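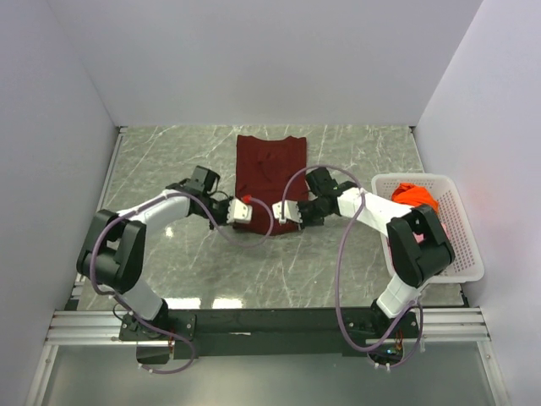 14 March 2023

Up at the Waltomley field by nine. Cloud was low over the ridge, so we got the gliders out of the hangar and then stood about drinking tea until it lifted. Rafia Khokhar was duty instructor. She had me redo my landing card from the weekend, as I had left off the second launch.

First launch was a check flight with her. Released at 1,800 feet, no lift anywhere, straight back round. My circuit was too close in and I had to use full airbrake to get down before the halfway marker. She said the turn onto final was fine but I started it late, and that I look at the altimeter too much once I am below 700 feet. I know I do it. I'm supposed to judge the angle to the landing area and leave the dial alone.

Second launch was solo in the old single-seater. By then there was some sun on the plowed fields toward Todden and a few ragged clouds forming. I found weak lift just past the quarry and stayed with it, turning left, for longer than I expected. Gained a bit, lost most of it, moved upwind and found it again. Two knots on the averager at best. The total was 41 minutes, my longest so far this year. Better circuit this time, with more room on the base leg.

Danish Usmani landed out in the Hetum single on his way back from Arain. He phoned in from a stubble field and four of us took the trailer. The gate was chained and we had to find the farmer, who was good about it and asked what the wings weighed. Derigging went well except for the left wing pin, which was stiff and needed grease. I wrote that in the book when we got back. The trailer lights are also out on one side.

Logbook now shows 187 launches. I still need the five-hour flight, and Rafia thinks May is the time to try, when the days are longer and the ground has dried out. She told me to sort out a cushion and a water bottle before then - my back was sore after less than one hour today.

Paid for both tows. Need to renew my medical form and buy tape for the wing roots. Home by seven, cold feet, soup.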